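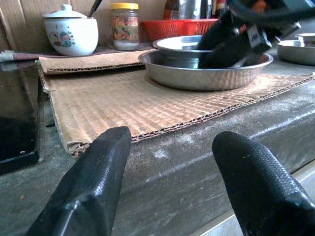 ## 4. Build and bench setup

Clavasel is a two-arm rig put together at the Firstead shared workshop, evenings mostly. The assembly jig and spare parts stayed there. Tests ran in a home kitchen. All controller code runs on one desktop, no cloud.

**4.1 Arms.** Two arms, one shared base plate. Labeled left and Kong in the logs (Kong is the right one, the name stuck). Both grippers are parallel two-finger. Textured finger pads, swapped in July after the smooth ones kept letting go of rims. Parts budget for grippers and pads was 700 dollars, arms not included. Wrist cameras on both sides, plus one at head height.

**4.2 Cabling.** Weakest part of the build. Cables are external and need slack at the wrist, otherwise the last joint pulls against them near full extension. Too much slack and the loop wanders in front of the wrist camera. We settled on a service loop at the wrist and one tie further down the link. Serena Carbone redid this twice. Not solved, just tolerable.

**4.3 Task.** Bowl handling at two stations, counter and sink. Thin steel rims are hard: shiny, curved, little to grab. Reflections break the depth estimate so we stopped using depth near the bowl and relied on wrist color frames only. The counter station has cardboard under the bowls. At the sink the arm has to reach over the front lip and down into the basin, wich uses up most of the reach.

Protocol: 50 teleoperated demonstrations per station, then policy training with the Flinora trainer for 2,000 steps. Same settings for both. At the sink 16 demonstrations were thrown out before training, mostly for cable snags. No replacements recorded, ran out of time.

Figure 1. Sink station, both arms over the counter, right gripper against the rim of a steel bowl tilted in the left basin. Note the cable loops around the right arm.

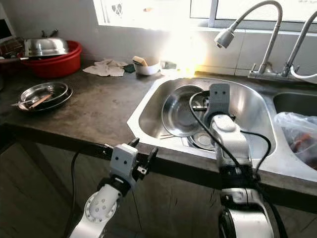 How was the base kept from shifting when an arm leaned over the sink?

The base plate was clamped to a steel stand and the stand was weighted low down. Before each session the operator ran a short reach test with both arms extended, and if the home pose had drifted the clamps were retightened and the cameras recalibrated.

**4.4 Known limits.** Contact force isn't measured, only motor current, and the current signal is noisy at low speed. Slip on a rim is often seen late. Pad wear was not not tracked either. Calibration values for both stations are in the appendix.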